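Prolwood Cloth Set, bench notes

Contents: 765 entries on spreading and folding cloth at a workbench, in 23 folders. Revised in April.

Layout: one folder per cloth. Storage bins, the toolbox and the wall rail for wire stay in place between entries. 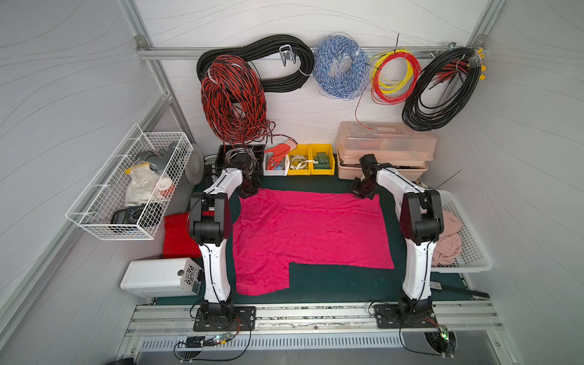
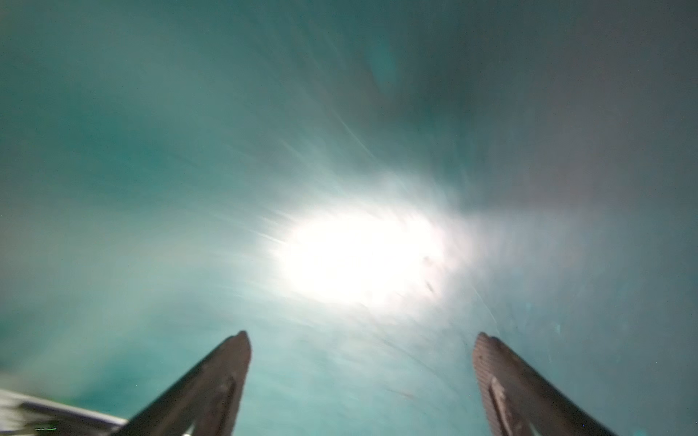 First picture: pink cloth spread on the green work surface, containers along the back. Second picture: close view, teal background with strong glare.

Known issues: glare is not corrected. Fold labels are missing in 2 folders.

Contact: Nambiar, data desk.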